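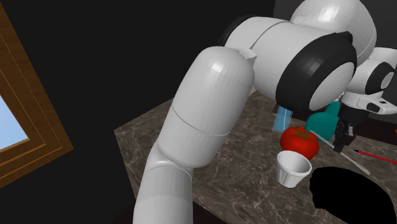

The Keynote

6 min read

The Vostton Public Cloud Forum had sold 1,753 badges, and Imani Khaemba had been told to expect all of them in Hall B at nine. She was the deputy director of digital services for the county of Skinner, and she had nineteen minutes to explain how Skinner had moved its dog licenses to the cloud.

"You're not talking about dogs," said Ronaldo Rangel, who was from the vendor and had flown in with two suits. "You're talking about a journey."

"It's mostly dogs."

"Could you say 'companion records'?"

She said she could not. Ronaldo wrote something down.

Backstage there was a plate of melon and a woman asleep in a chair. This was Gertraud Plattner, who ran pensions for a city Imani had never been to and was listed in the program as a Trailblazer. She woke up long enough to ask whether the Wi-Fi worked and went back to sleep when she heard the answer.

At 8:40 the slides vanished. Precious Pascual, at the control desk, explained that they lived in the cloud and the cloud was having a moment. The status page was green. The status page, she added, also lived in the cloud.

"Which region?" said Ronaldo.

"Fladov."

"Fladov can't go down. Fladov is what the others fail over to."

"Then they're all very cozy in there," said Precious.

Imani called home. Maribeth Panganiban picked up at the licensing counter on the first ring, with barking behind her.

"Are we down?" said Imani.

"Since 8:15. I got the box out."

The box was a gray steel drawer of index cards that Imani had ordered destroyed in May. There was a form certifying it, with Maribeth's signature.

"How many have you done?"

"Thirty-nine. Line's moving better than usual – people like the cards. One man asked if he could keep his."

Imani looked out through the curtain. The hall was filling up in the way halls do, from the back. On the big screen, where her title slide should have been, it said ERROR 505 in a friendly typeface.

"We could lean into it," said Ronaldo. "Resilience. Tell them there was a continuity plan."

"There was a drawer."

"An offline continuity layer."

She thought about it longer than she was proud of. Then somebody clipped a microphone to her collar and somebody else said her name wrong over the speakers, and she walked out into the light.

"Good morning," she said. "I'd like to talk to you about a drawer."

Behind the curtain, quite distinctly, Ronaldo ate a piece of melon.

994 shares · 39 comments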